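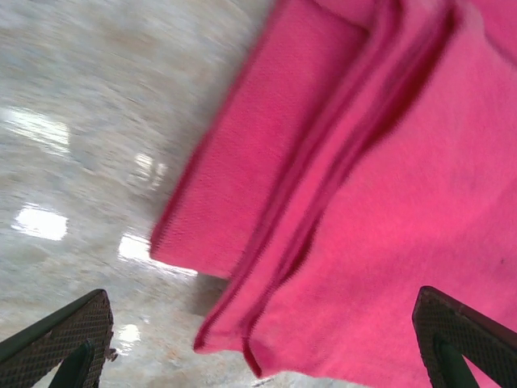
A towel and linen collection in Clundham has taken in 200 towels in its first month, and the people running it are asking for more space to fold and store them before the winter.

The collection began in March at the Plidura hall, where households can hand in bath towels, hand towels, cloths and lengths of fabric they no longer use. Everything is sorted and folded on site, then passed on in bundles to families moving into new homes in the town, to the night shelter on Hiebert Street and to an animal rescue centre at Arnia.

The hall opens for drop-offs every Wednesday from mid-morning until six in the evening. Sorting goes on at the same time, and anyone who brings a bag is welcome to stay and help fold.

Towels in good condition make up most of what has come in. Plain white and cream ones were expected, but a large share has been brightly coloured, with a great deal of pink, turquoise and orange. The organisers say colour makes no difference to whether a towel is accepted. Families choosing a bundle often ask for the brighter ones, especially for children, and the pink shelf was cleared twice during the month.

Every towel is unfolded and looked over on both sides before it goes on a shelf. The hems are checked first, as loose stitching along the border tends to get worse in the wash. Small marks and specks are allowed if they are likely to come out with a normal wash. Towels with holes, bald patches or torn edges are put to one side for Arnia, where they are used as bedding and for drying dogs.

Folding is done the same way throughout. A bath towel is folded in half lengthways, then in half again, and then in three, with the hems tucked inside so that only a smooth edge faces out. Hand towels are folded in half and then in three. The aim is for every stack to be the same width, so that the shelves can be filled without gaps and a bundle can be made up quickly.

Helpers have found the thin, quick-drying kind harder to stack than ordinary cotton. They slide off one another when the pile gets high, and they are now kept in low stacks on the bottom shelf.

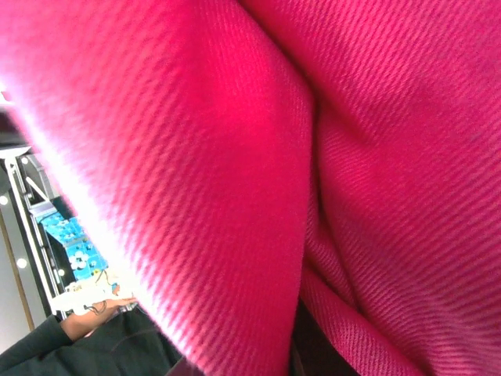 Fabric has been the surprise of the collection. The original notice asked only for towels and bed linen, but people started bringing curtain lengths, dress material and offcuts in the second week, and the hall decided to keep them. Heavier cloth such as twill and canvas is wanted by a sewing group that meets in the same building, which is making drawstring bags for the bundles. Light cottons are used for patching sheets and pillowcases.

Pieces of fabric should be at least as long as an arm to be of use. They do not need to be ironed. Donors are asked not to cut them down before handing them in — several good lengths have arrived in squares too small for a bag.

A standard bundle is made up of two bath towels and two hand towels, with a face cloth added where there are enough. Larger families are given more than one. Bundles can be collected from the hall during opening hours, and no referral or proof of address is needed.

The organisers had planned to run the collection for one month only. They now intend to keep it open until the end of the year and have set a target of 500 towels. At the present rate that would be reached well before the end of summer, but donations are expected to drop off once people have finished clearing out their cupboards.

Storage is the main difficulty. The shelves along the back wall of the hall are shared with other groups, and full bags have had to be kept in the corridor on busy days. A dry room or garage within walking distance would be enough, and offers of metal shelving would also be welcome. The hall has asked for nothing to be left outside the doors overnight, after a number of bags were soaked by rain and had to be taken away and washed again.

Washing is a smaller problem. Donors are asked to wash and fully dry everything before bringing it, and most have done so. A launderette in Clundham has offered free use of a machine on quiet mornings for anything that arrives damp or musty. Fabric softener is best left out, as it makes towels less absorbent and some of the families have asked for items washed without scent.

The collection cannot take duvets, pillows, mattress covers or carpets. Blankets are accepted if they can be washed in an ordinary machine. Clothes are not wanted and should go to one of the charity shops on the high street.

People who cannot get to the hall on a Wednesday can leave clean, dry items in a tied bag at the library desk during its normal hours. The bag should be marked with the word "towels" or "fabric" so that it goes to the right table. Bags from the library are taken across to the hall once a week.

No experience is needed to help with the sorting. The busiest time is after four in the afternoon, when drop-offs from people on their way home from work arrive together, and extra hands are most useful then. Tea is provided. Parking is limited to a few spaces beside the hall, and drivers with only a bag or two are asked to stop briefly at the side door and leave the spaces free for larger loads.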